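Préparation de commandes automatisée : qu'est-ce qui change pour nous en rayon ?

Posté par Girkine, le 30 septembre

Bonjour à tous ! Je prépare les commandes drive dans un supermarché, chariot à la main, rayon par rayon.
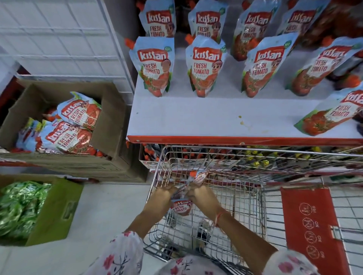

Depuis juin on nous parle d'un système, Bivomo, qui sortirait les produits tout seul depuis une réserve derrière le magasin. On serait 4 à rester sur la préparation, les autres iraient en caisse ou en mise en rayon. Quelqu'un a déjà vécu ça ? Je ne suis pas contre les machines, mais j'aime bien mon boulot et la caisse, franchement, non merci.

Lustico
Vécu l'an dernier ! Chez nous la machine gère 400 références, surtout des boîtes et des bouteilles. Les sachets souples, elle les attrapait de travers, donc on les fait toujours à la main. Je marche beaucoup moins (mon dos dit merci) mais je reste plantée au même poste et je ne croise plus les clients - ça, ça me manque. Demandez par écrit qui part où, et si la formation est payée.

Sampaio
Pareil, 200 commandes par jour et le rythme c'est l'écran qui le donne. Les pauses, faut les négocier avant.

Lustico
Ah oui, les pauses ! Et la prime de préparation aussi, chez nous elle a sauté pour ceux passés en caisse.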